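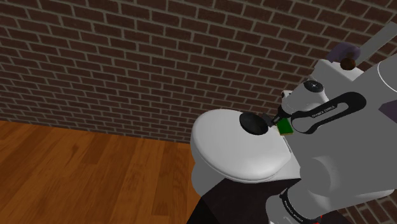
On May 29, 2021, the Stundus maintainer wrote:

> Has anyone on the list compared hand guiding with remote control for
> the bowl tasks? We teach all of ours by remote in the simulator and the
> demos look jerky near the grasp. I recorded 49 of them and threw out 14.
> Mostly the operator stops above the rim, backs off and comes in again.
> The policy then learns to hover. I'd like to know if that is the
> operators or the setup before I ask for more hours.

I'd say it's the setup, at least in part. We had the same hovering with Mugo last December. The operators were working from one fixed camera and couldn't judge the height of the fingers over the rim, so they stopped to check. Adding a second view from the side got rid of most of it. If you only have the one view now, try that first.

The other thing to look at is your speed scaling. Ours was set so that a full push on the controller moved the arm quite quickly, and people slowed right down near the object to be safe. We dropped it to 30 per cent for the last part of the reach and the paths came out a lot smoother. It makes each demo a bit longer but we keep more of them.

On hand guiding, we did try it on the real arm, for the same kind of reach. The motion is better and new people pick it up faster. The trouble is that your hands and forearms end up in the camera images, so you have to play the motion back and record it again without a person there. That roughly doubled our time per demo. Of course it also doesn't help you if everything has to stay in simulation.

Small objects near the bowl make it harder too. If there's a block sitting close by, some operators will swing wide of it and some won't, and the policy ends up somewhere between the 2. We now agree on the approach side before a session and write it in the log. Zultent has a notes field for this and Liro doesn't, so with Liro we put it in the file name.

Are you keeping the ones you threw out? I'd hang on to them. We cut the pause out of ours and most were fine for training after that.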